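Chapter 6
Packing and Carrying: How Small Things Travel

In this chapter you will meet:
the household bundle and what went into it
pockets, purses and pouches
why we sort our belongings before a journey
the beginnings of the travelling case

Think for a moment about the last time you went away, even if it was only to stay a night with a cousin. Somebody, and I hope it was you, had to decide what to take, and then had to find something to put it all in. Most of us do this without much thought, grumbling a little about the toothbrush, and yet people have been puzzling over the very same job for as long as they have had more belongings than hands.

Our story opens in the market town of Oltley, where a young seamstress called Aleksandra Szewczyk set out one July to take up a post with a family in Lindholm, 37 miles away. She went partly by carrier's cart and partly on foot, and she left us a list of what she took, written in pencil inside the cover of her prayer book. There were two shifts, a good collar, a paper of pins, a thimble, a heel of cheese (she notes with some feeling that it did not last beyond the first milestone) and a length of blue ribbon that she was saving for best. All of it went into a square of sheeting with the corners knotted together.

A bundle like hers was cheap and forgiving. It could be as large or as small as the load required, and at the other end it became a tablecloth or a towel or, in a cold room, an extra cover for the bed. Its great fault was that everything inside it ended up in one heap. If you wanted the pins you had to undo the knots and lay the whole lot out by the side of the road – not much fun in the rain, as Aleksandra tells us more than once.

So people began to put small bags inside the large one. Women tied flat pockets round their waists, under the skirt, and kept keys and coins in them. Carpenters rolled their chisels in leather. Ebbe Viklund, a ship's clerk who spent six years sailing in and out of Priltano, had his wife sew him a set of linen bags, each with a letter stitched in the corner, and he wrote home in great delight to say that he could now find his razor in the dark. We shall come back to Ebbe's letters later in the chapter, as he is very good company and had firm opinions about buttons.

Buttons, strings and flaps all had their supporters, and all of them let things slip out now and again. The sliding zip, when it came into everyday use, closed the whole length of an opening in one pull, and clear materials later did away with Ebbe's stitched letters altogether, as you could simply look and see what you had packed.
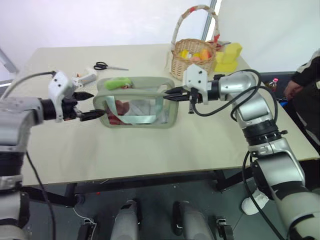 Fig. 6.1 A flat zippered pouch with a see-through body.

As you read on, keep three questions at the back of your mind. What did the traveller need to reach quickly? What had to be kept apart from everything else? And who did the carrying? The last of these is easily forgotten, and it changes the answers to the other two a good deal.

Before you start

Empty your school bag or your coat pockets on to a table and sort what you find into groups. Write a short list for each group, as Aleksandra might have done, and keep it safe. You will need it again for the activity at the end of section 2.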